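17/06/2022
By Padmavathi Reddy

We use cookies to remember your preferences. By continuing to read you accept our cookie notice.

Raili Saarinen has been clearing out other people's workrooms since she left her job in the parts office at Lauritsen. She started with a neighbor's sewing room, then did a garage, and then a friend of the neighbor called about a basement full of craft supplies. She now works under the name Boradis, takes on one room at a time, and has 114 rooms behind her.

We met at the Limmont community building, where she teaches a class in the evenings. She had brought a cardboard box of odds and ends and a thermos of coffee, and she talked while she went through the box.

I asked her what people get wrong first.

"They buy containers," she said. "Before they've looked at anything. I had a man in April who had spent 800 dollars on drawers and bins, and every one of them was the wrong size for what he owned. They were still in the plastic."

Her own method begins with a bare table. Everything from one shelf or one drawer goes onto it, spread out flat, and stays there until it has been handled. She does not let people sort inside a box. "You only ever see the top layer. You pull out the thing you wanted and the rest sinks."

The table matters to her more than I expected. She likes wood because small parts don't slide around on it much, and a light color because dark things show up. She won't work on a bed, which some clients suggest, and she won't work on the floor anymore on account of her knees.

Then come the trays. She uses shallow ones with a low edge, and a tray is only for things that have been decided. "If it's on the tray, it's done. If it's on the table, it's still a question. I've had people put a maybe on the tray, and then we have to start over."

I asked how she decides what belongs together, since a lot of what she deals with is small and alike: rings, washers, caps, clips. She said that color is where most people want to start, and she lets them.

"It's quick, and they feel like they're getting somewhere. But then I ask, when you come looking for this, are you going to look for a green one or a big one? With children's things it's nearly always color. With plumbing it's size."

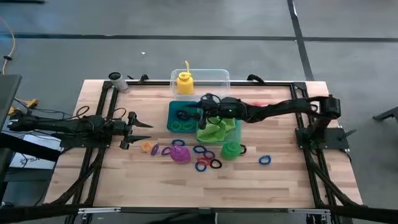 "Rings are a good one to practice on," she went on. "They roll, they hook onto each other, and they all look the same until you lay them out. I tell people to pick up one at a time. They don't like that, they want to grab a handful – but a handful just moves the pile."

She keeps a cloth on the table whenever she works. It gets used for dust, and for setting down anything with a sharp edge. She doesn't fold it. "I used to fold it. It took time and I was going to pick it up again in a minute."

Bottles are a separate matter. Glue, oil, soap, anything that can leak or tip goes upright in a clear container, and the container stands at the back where an elbow won't catch it. She learned this at a model builder's house in Trilmont, where a bottle of cement went over and ran into a drawer of finished parts. The owner was polite about it. She paid for the parts.

Her largest job was a button collection, 3,000 of them, left to a woman by her aunt. It took six visits. They sorted by number of holes, then by size, and the woman kept one jar and gave the rest to a theater wardrobe department.

"Was she glad?" I asked.

"She was tired," Saarinen said. "She called me a month later and said she'd used some of them on a coat, so I suppose she was glad by then."

She doesn't label much. Clear containers do most of the work, and labels go out of date as soon as someone runs out of space elsewhere in the house. Where she does label, she writes on masking tape with a marker, and she puts it on the container and never on the lid, because lids get swapped.

I asked about her own house. She said the kitchen was in order and the hall closet was not, and that she had no plans for the closet this year. Her husband keeps fishing gear in it and they have agreed to leave the subject alone.

The next class at Limmont covers drawers. People are asked to bring the contents of one drawer in a bag, and to leave the drawer at home.

Sign up for our newsletter to get new interviews by email. You can unsubscribe at any time.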